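Home Trails Stories Kit Contact

Slow water is the best water

I have paddled the Skonda three times now, and I'd go back tomorrow! People race down its 73 kilometres in two days, heads low, and miss the otters completely. Take five. Take six, if your boss will let you. 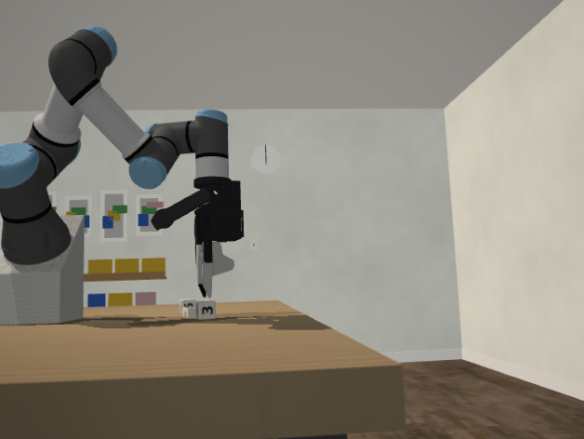
Robot arm and three white cubes.

My favourite stretch comes after the Lukano shallows, where the river spreads out and forgets to hurry. We tied up there one April evening and heard bitterns booming until it was properly dark — a sound like somebody blowing across a huge bottle.

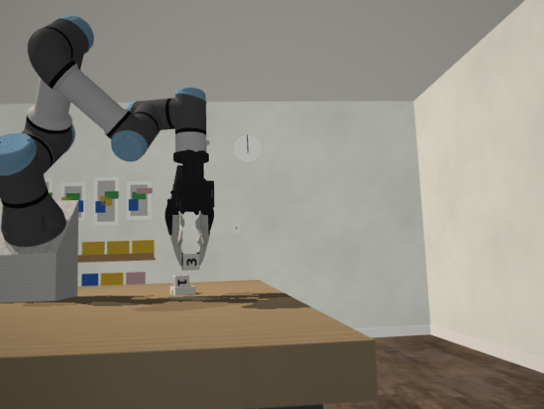
And the camps are lovely, small and plain, with a fire ring and a flat bit of grass. The one at Forness has room for four tents. I hope it never gets a fifth, because the quiet is what you've paddled all that way for.

So I'd happily see a daily limit on boats in May and June. The river had 113 on one day last spring, and the herons had all cleared off by breakfast. Fewer of us, going slower, would see so much more.
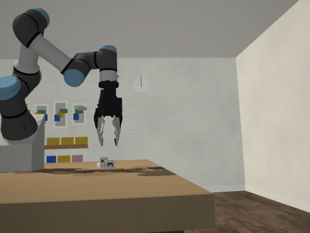 Tripathi wrote in to say that a limit is fine by him, provided locals with an old canoe and a free afternoon don't have to book.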